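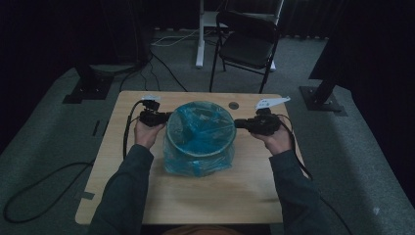 A container with a blue liner folded over the rim.

Household Waste: From the Bin to the Truck
Handout for Unit 2
Instructor: Babita Bhatt

Read this before the unit lecture and bring it with you. The terms in the first section will be used without explanation from now on. The discussion questions at the end are for the section meeting. You do not need to write out answers, but you should have notes.

Terms

Waste stream. All the material of one kind that leaves a place. We speak of the paper stream, the food stream, the glass stream. What is left after the sorted streams are taken out is called residual waste, or just residual.

Set-out. Material a household has put out for pickup. The set-out rate is the share of households on a route that put something out on a given collection day. It is lower than the participation rate, which counts a household if it put something out at least once over a longer period, usually a month.

Contamination. Anything in a stream that does not belong there. A glass jar in the paper stream is contamination even if the jar is clean and would be welcome in the glass stream.

Capture rate. Of all the material of one kind that households throw away, the share that ends up in the correct stream. If a town throws away 100 tons of cardboard and 70 tons of it reach the paper stream, the capture rate is 70 percent. Students mix this up with the recycling rate every year. The recycling rate is for the whole of the waste, and it is usually measured after processing losses.

Tipping fee. What a facility charges to accept a load, nearly always by the ton.

1. The kitchen as the first sorting plant

Most courses on solid waste start at the curb. We start indoors. By the time material reaches the curb, most of the decisions that affect its value have been made, and they were made by people who were cooking, cleaning up, or on their way out the door.

A household sorts well when the right container is as close as the wrong one. If the residual bin is under the sink and the paper bin is in the garage, some paper will go under the sink. Leaflets do little to change this. Container placement changes it a good deal, and so does container size. When the recycling container fills up before pickup day, the overflow goes into residual, and households that have done this a few times tend to keep doing it.

Food waste has its own problems. It is heavy and wet and it smells in warm weather. Towns that collect it separately usually hand out a small kitchen container that is emptied often into a larger one outside. The small size is deliberate. A large food container in a kitchen is emptied less often, and then people stop using it.

2. Liners

Whether to allow liners in a sorted stream is one of the older arguments in the field. For residual waste there is not much to discuss. The bag goes to the landfill or the incinerator with what is in it, it keeps the cart clean, and it stops loose material from blowing around when the cart is tipped.

For the recycling stream the case is different. A tied bag arriving on a sorting line is a closed package. The workers at the front of the line have to tear it open or pull it off, and when the belt is running fast they pull it off. Good material inside goes to disposal. Bags that do get opened leave loose film on the belt. 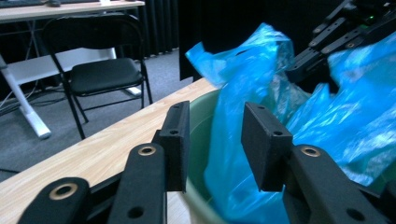
Film travels down the line and reaches the screens, where sets of turning discs separate flat items from round ones. It wraps around the shafts between the discs. As it builds up, the gaps close and the screen stops separating properly. The plant then has to shut down the line and send people in with knives to cut the film away. At many plants this is a daily job, and it is among the more dangerous ones in the building. Lockout rules apply, and we will go over them in Unit 5.

For the food stream there are three positions a town can take.

No liners at all. Simple to explain and cheap for the plant. Residents dislike washing the container, and participation suffers, mostly in summer.

Certified compostable liners only. Participation is better. The cost falls on the resident or the town, depending on who buys the bags. The weak point is enforcement. From the truck, a compostable bag and an ordinary one can look alike, and color alone is a poor guide unless the town controls which bags are sold.

Any liner. Participation is best. The plant must have equipment to open the bags and remove the film, and some food is lost with it. Small fragments of plastic also stay in the finished compost, and buyers notice them.

There is no agreed best choice. It depends on the plant the town is sending material to, and a town that picks its liner rule before talking to the plant operator has done things in the wrong order.

3. Case: Brostiton

We will use Brostiton in the lecture and again in the final assignment. It is a useful case for teaching, being small enough to follow and having changed its rules twice.

The town has 2,000 households on curbside service. Before the first change, pickup was weekly for residual and every other week for mixed recycling, both by the hauler Cludari under a single contract. Residents could use any container they liked. Many used bags with no container at all, which slowed the crews down and led to torn bags on the street.

The first change was to carts. Every household was given one for residual and one for recycling, bought from Bindico. Collection became faster. Contamination in the recycling stream went up. Staff at the town office had expected the opposite, and it took them a while to work out why. With open containers, crews had been able to see what was in the set-out and leave bad material behind with a tag. With lidded carts lifted by an arm on the truck, the driver saw very little until the load was falling into the hopper.

The second change came in December, when the town banned bagged recycling and started a cart check. Checkers went ahead of the truck, lifted lids, and left one of two cards: one saying thank you, one saying what was wrong. A cart with bagged material was not emptied. Complaints were heavy at first and then fell off. The town set aside 2,000 dollars for printing the cards and spent nearly all of it. The labor cost was much larger and was carried by the regular street department budget, so it does not show up in the program report. Keep this in mind whenever you read a report on a program of this kind. Ask whose budget the people were in.

The consultant's review, by Dudek, is in the course folder. Read the section on route timing and the appendix with the card wording. You can skip the chapter on vehicle replacement.

4. Contamination and who pays for it

Plants handle contamination in one of two ways in their contracts. Some set a threshold and reject any load above it. Others accept everything and charge on a sliding scale based on sample audits.

Under a threshold, a load just under the line costs the town nothing extra and a load just over it costs the full disposal price plus a second haul. Towns under this kind of contract watch individual loads closely, and arguments about single loads are common.
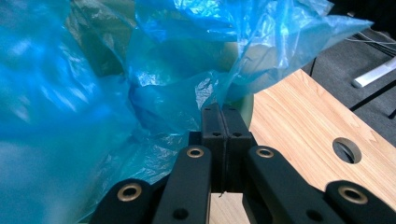
Under a sliding scale, each percentage point of contamination costs something, so there is always some reason to bring it down further. The trouble is in the sampling. Audits are done by hand on a small part of the material, and the result depends on which loads are picked, on the weather, and on who is sorting. Rain matters more than people expect. Wet paper weighs more, so the same set-out can show a lower share of contamination by weight after a storm.

Weight is also a poor measure for film. A load with enough loose film to stop a screen twice in one shift may show a film share by weight that looks like nothing. Some newer contracts deal with this by naming film as a separate item with its own limit, or by charging for downtime. Charging for downtime is hard to carry out when a plant takes material from several towns, as the film on the shaft could have come from any of them.

5. Points people get wrong

A high recycling rate does not mean a town throws away less. The rate is a share. A town can recycle more and dispose of more in the same year.

Collection usually costs more than processing. When a budget has to be cut, look at the routes first.

Store drop-off for film is a separate system from curbside collection. A bag with a recycling mark printed on it is still contamination in most curbside carts.

Discussion questions

Brostiton's contamination rose after carts were introduced. Was there a way to get the faster collection without it?

Would you have left bagged carts unemptied from the first day of the ban, or allowed a grace period? How long?

A plant operator offers a lower tipping fee if your town accepts a charge for downtime caused by film. What would you want to know before signing?

Reading for next time: course folder, Unit 3, both articles on transfer stations. Bring a calculator for the route timing exercise.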